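Drullwood Repair Cooperative Questions Claims Behind "Certified Renewed" Office Computers

Group asks sellers to say plainly what was tested, what was replaced and what was wiped

DRULLWOOD, September 6, 2018 — The Drullwood Repair Cooperative today called on companies that sell used office computers to stop using the words "certified renewed" unless they are willing to publish what the certificate covers. The cooperative says the label now turns up on so many listings, with so little behind it, that a buyer learns almost nothing from reading it.

The statement follows a review of 1,396 online listings for used desktop computers offered to small offices, schools and households. The review began in February. Most of the listings used some version of the words "certified," "renewed" or "professionally restored." Very few said who had done the certifying. Fewer still gave the steps.

"We went looking for the standard and could not find it," the cooperative said in its statement. "There may be good work being done behind some of these labels. We would like to see it written down. A badge on a web page is a drawing of a badge."

The cooperative does not sell computers. It runs a repair counter and a parts library in Drullwood, and it gives buying advice to local offices that ask for it. Members say the same complaint has been coming across the counter for years: a machine sold as renewed arrives clean on the outside, runs for a while, and then gives trouble that a basic check ought to have caught. Sometimes the clock battery is the original one. Sometimes the hard drive has been in daily use for years and the listing says nothing of it.
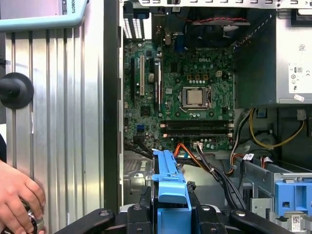

Two sellers, Rellico and Sollon, answered the cooperative's written questions. Rellico supplied a one-page outline of its process, which lists a power-on test, a visual inspection and "performance validation." Asked what performance validation meant, the company said the term covered a range of checks suited to each unit. The cooperative asked for the range. It has not received it.

Sollon sent a longer answer. Its reply describes a memory test, a drive health reading and a data wipe, and it says that drives falling below a set mark are replaced. The cooperative calls this a fair start but notes that the mark itself is not given, and that customers do not receive the readings for the computer they bought. "If the number exists, print it and put it in the box," the statement says. "The paper costs next to nothing."

The review also takes issue with the way age is handled. Many listings give the processor family and leave out the year the computer was made. Some describe a machine as "recent" on the strength of a newly installed operating system. The cooperative considers this misleading even where every word on the page is true. A fresh copy of the software says nothing about a worn fan or a tired power supply.

Claims about the environment came in for the same treatment. The cooperative supports keeping working equipment in use, and says so at its own counter every week. It is less impressed by listings that promise a certain weight of carbon saved per purchase with no source and no method. A used computer that fails early and is thrown out has saved very little, and the buyer then has to find another one.

Warranties were the one area where the review found clear differences that a shopper could act on. Terms ran from 20 days to 2 years. The longer warranties were not always attached to the more expensive computers, and several of the most heavily advertised "certified" units carried some of the shortest cover. The cooperative suggests that buyers pay more attention to the warranty than to the label, and that they read who pays for return shipping before they order.

The cooperative is asking sellers to publish five things with each used computer: the year of manufacture, the hours of use recorded by the drive, a list of parts replaced, the tests run with their results, and the method used to erase the previous owner's data. None of this is new or difficult. Most of it can be read off the machine by anyone with a free program and a few minutes.

A trade newsletter published by Luo, which advises resellers, has argued that too much detail confuses ordinary buyers and slows down sales. The cooperative doubts the first part. People read the mileage on a used car without fainting, it says, and they can be trusted with the hours on a hard drive. As for slower sales, the cooperative would like to know which computers would sell more slowly, and why.

The group is careful about what its review does and does not show. It looked at what sellers wrote. It did not buy and test the computers listed, and it makes no claim that renewed machines are worse than other used ones. They may well be better — the listings simply do not give a buyer any way to tell.

A plain-language checklist for anyone shopping for a used desktop is available free at the cooperative's counter and on its website. The full review, with the written answers from Rellico and Sollon printed without cuts, can be had on request. Sellers who want to add their own testing steps to the public list may send them in at any time. They will be posted as received.

About the Drullwood Repair Cooperative
The Drullwood Repair Cooperative is a member-owned repair shop and parts library. It takes no advertising and accepts no payment from computer makers or resellers.

Media contact: Press Desk, Drullwood Repair Cooperative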